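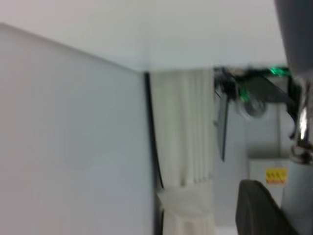

From the wrist camera, with the fingers at the right and two green lights on the hardware beyond.

Forska gripper, second version: a long-term review
Zinhle Nel, April 2018

I have been meaning to write this up for ages, and I kept putting it off in the hope that I could give the Forska a kinder ending. I like it very much! It is quiet, it bolts on without a fight, and the fingers close with a gentleness I haven't met at this price (we paid 3888 pounds, with the mounting plate and the cable). But it has a fault that anyone thinking of buying one ought to know about first, so please bear with me while I get there.

Our bench work at Prurkard is mostly household things. The arm goes to a mug, or picks up a spoon from its rest and puts it back again, and we do that over and over until we are heartily sick of coffee. For most of the winter the Forska was a joy at it. Thin spoon handles had always been a misery with our old Katayama, which pinched them at an angle and let them swing, and the new fingers took them square nearly every time. Setting up took me an afternoon, including a long and rather pleasant break for lunch, and the settings page is written in words you can understand.

Then, one morning in February, Houshang Abbasi pressed the stop button while the gripper was holding a full mug. He only wanted to move a chair. The arm froze, just as it should, and the fingers opened. Down went the mug, and there was hot coffee across the bench and up his sleeve. He was fine after a minute under the cold tap, and very good-humoured about it, but it gave us both a fright. 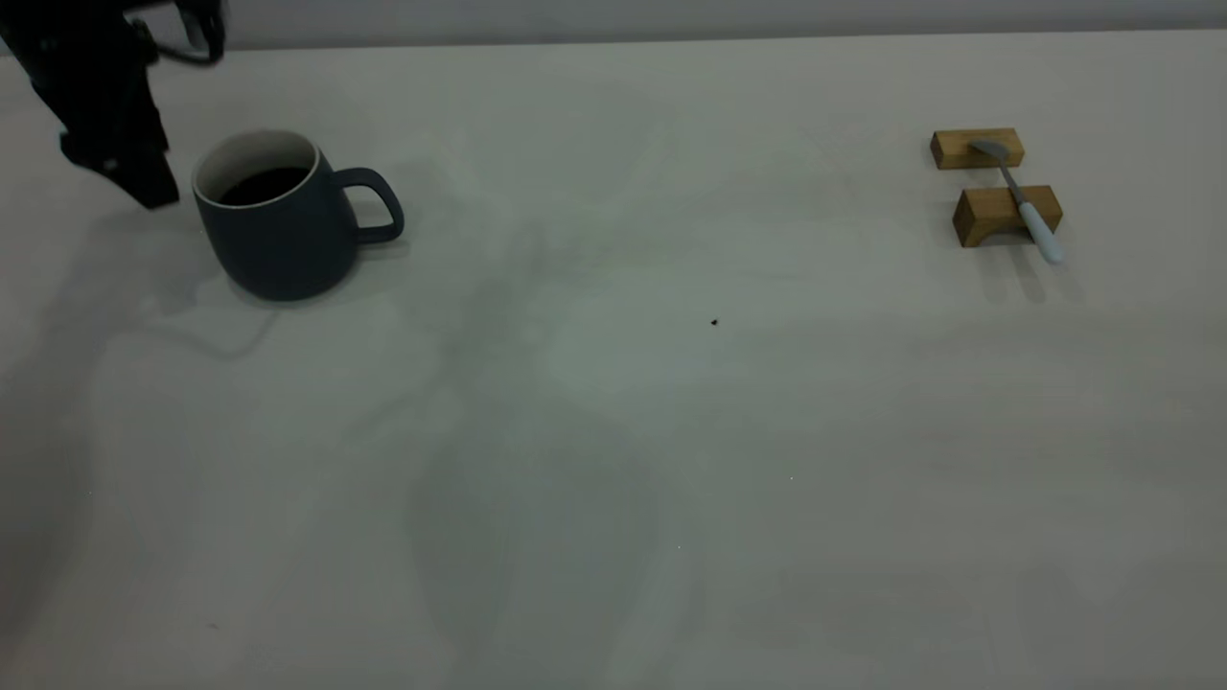 We spent the next few days trying to make it happen again, with cold water this time and a tray underneath. Most stops were perfectly well behaved. The fingers held on, the light stayed steady, and we began to think we had imagined it. What finally brought it back was pressing stop while the fingers were still tightening, in that short moment after they touch the handle and before the grip settles. Stop it there and the gripper seems to forget it was holding anything, and goes back to its open position. By then ours had done 546 hours, so I can't tell you whether a brand new one does the same.

I wrote to Forska and had a friendly answer within the week, then a rather slower one with an update attached. The update helps. We have still had 2 drops with it installed, both with an empty mug, and I have told them so. They haven't yet said whether the hold setting can be made to survive a stop in every case, and until they do I wouldn't let this gripper carry anything hot, sharp or dear to you.
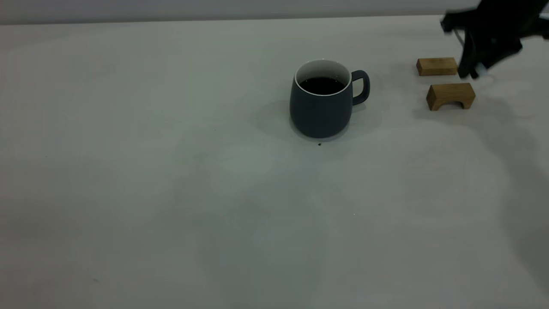 The gripper over by the wooden blocks, with the mug standing to the left.

What we do now is wait for the grip to settle before we lift, and keep our hands well back until the arm has parked. The mug gets cold coffee. There is also a slower closing speed in the settings, but I would leave that alone, as it only makes the awkward moment longer.

Would I buy it again? For spoons, blocks and the like, yes, quite happily, and I'd still choose it over the Katayama. For a kitchen with people walking about in it, I'd look at the Zerville first, which costs more and is noisier but has a spring that keeps the fingers shut when the power goes. Three stars out of five from me, and I'll come back and change that if the next update cures it.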